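Tablero blanco pegado a pared blanca: ¿cómo remato la junta y los huecos para cables?

Foro Dretbridge > Taller y bricolaje > Mesas y superficies
Publicado el 10 de agosto de 2026 — 359 visitas

Rosário Pinheiro
Hola a todos. Estoy montando un puesto de trabajo en un cuartito, todo en blanco, paredes y tablero. Dos dudas, a ver si alguien me saca del atasco.

Primera: la junta entre el tablero y la pared de la izquierda. La pared no está recta (la casa es vieja) y me queda una rendija de 4 mm delante y 9 mm al fondo. Por ahí se me cuela todo, tornillitos, virutas, lápices. Silicona ya puse en febrero en otra mesa y a los meses estaba amarilla y despegada, no quiero repetir.

Segunda: necesito abrir huecos en el tablero para pasar cables y fijar cosas por debajo. ¿Redondos con corona, o rectangulares con caladora? Tengo caladora pero mala mano. El tablero es un melaminado de Flostine, de los que saltan con mirarlos.

Ah, y me gustaria no gastar mucho. Gracias de antemano, leo todo aunque tarde en contestar.

Cao
Silicona no. Masilla acrílica y pintas encima, listo. Yo la tengo así en la cocina y ni se nota. Lo de los huecos redondos, siempre redondos, con su tapita de plástico.

Rosário Pinheiro
Gracias Cao, pero 9 mm de masilla ¿no es mucho? Y las tapitas redondas no me sirven, tengo que meter la mano por el hueco.

Sekness
Buenas, contesto deprisa desde el curro.

9 mm de masilla se te raja seguro. Y si algún día quieres mover el tablero la lías. Olvídalo.

Para la rendija: perfil de aluminio ranurado, tumbado a lo largo de la pared, justo en el encuentro con el tablero. Lo pides cortado a medida, desde el fondo hasta delante. Tapa la junta entera y si la pared hace barriga da igual, el ojo se va a la linea del perfil. Además en las ranuras enganchas luego lo que quieras — topes, una lámpara, un gancho. Lo malo: las ranuras cogen polvo. Brocha seca de vez en cuando y ya. Agua no, que baja al canto del tablero y se hincha.

Ojo con esto: atornilla el perfil al tablero, NO a la pared. Si va a la pared, cada vez que la mesa se mueve un pelo te abre la junta. Tornillo cada dos palmos, sin apretar del todo hasta que lo tengas alineado.

Huecos: si tienes que meter la mano, rectangulares, sin duda. Cómo lo hago yo:
— cinta de carrocero por arriba, dibujas encima
— taladro en las cuatro esquinas, con un taco de desecho debajo
— caladora con hoja de corte inverso, despacito, contra una regla sujeta con gatos
— lija fina en el canto, siempre hacia abajo, nunca hacia arriba que levanta el blanco
— sella el canto crudo. Esmalte, barniz, lo que haya por casa. Dos manos

La mala mano se arregla con la regla y los gatos, de verdad. Y no los hagas pegados al borde de delante, deja una franja ancha o el tablero te acaba flexando ahí. Si pones dos huecos, sepáralos bien y así te queda sitio libre en medio para trabajar.

Otra cosa, todo blanco queda muy limpio pero se ve cada marca. Yo limpio con paño de microfibra y jabón neutro muy rebajado. La goma mágica esa déjala, va matando el brillo a corros. Y si puedes elegir, mate antes que brillo, que con luz de techo el brillo cansa un montón.

El perfil mídelo dos veces. A mi hermano le cortaron uno a 536 mm cuando eran 563, culpa suya, bailó los números en el pedido y no se lo cambiaron.

Te dejo una foto de una mesa blanca con el perfil a la izquierda, en el encuentro con la pared, y los huecos rectangulares. La pared de ese lado se mete hacia dentro según sube y con el perfil abajo queda bien igual. Cualquier duda pregunta, esta noche miro.
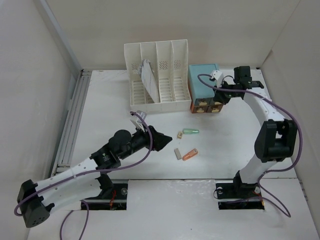
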